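Stories > Home & Garden > The Shared Shed

Filed under: Shelf Life, our column on other people's stuff

The floor is also furniture

By Jinlong Tang

March 5, 2021

Every large room with a hard floor and a good many people in it will sooner or later acquire a cushion that belongs to no chair. I have been collecting these cushions, in the sense that other people collect parking fines, and the lime-green one at Kurnetti is the finest so far.

Kurnetti is a shared workshop in a brick building put up in 1936 for a firm that made harness buckles. It rents benches by the month to people whose spouses have asked for the dining table back. When I joined, I was given a key, a shelf and a three-page document called Prukasance, which is the house system for putting things away. The name has never been explained to me and I've stopped asking. Under Prukasance every object has a home, the home has a label, and the label has a colour. There are 300 labels. The cushion has none.

It is square, with rounded corners, and it lives on the concrete. I first took it for a seat. Then I took it for something to kneel on while you deal with whatever is wrong under a table. The smudges on it would support either theory, and possibly a third involving a bicycle. On my second visit a white cup had been put down near one corner, handle out, as though the thing were a side table, and I realized I'd been thinking too small.

People with proper furniture forget how much gets done at ankle height. The power strip is down there with its white cord taking the scenic route. So is the wastebasket, a little black mesh number that makes no secret of what's been eaten or unwrapped lately. Shelves run up the wall and a tall white rack stands beside the column, all of it supplied at some expense, and still the cup goes on the floor.

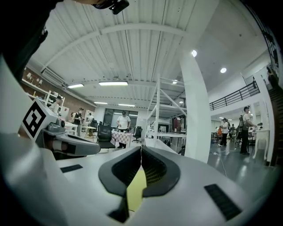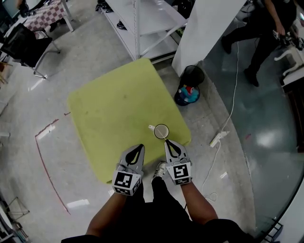

Kurnetti, from two heights: the room up to its ribbed ceiling, then the green cushion and the cup.

The members' meeting in April will consider a proposal to replace the cushion with a Skellik, a folding stool that costs nearly $30 and has, according to its supporters, a clear home on the rack. I've sat on the sample. It is a perfectly good stool in the way that a bran muffin is a perfectly good cake. You can't kneel on it, and a cup placed on its canvas seat leans toward you with a look of mild accusation.

The opposition has rallied behind Cai, a home storage outfit whose catalogue includes a low tray on felt feet. The tray would sit beside the cushion and receive the cup, leaving the cushion free for sitting, kneeling or being stepped around. I like the tray. My worry is that the tray will need a label, and then somebody will want to know its colour.

There's also the checkered tablecloth to think of. Red and white, picnic grade, on a table in the middle of a workshop, and it has never once come up for discussion. Put a cloth on a table and everyone behaves as if lunch has standing. Perhaps the cushion could use a small one.

In the meantime I've been carrying my own cup to the shelf on the brick wall, as Prukasance requires, and walking back for it each time I want a sip.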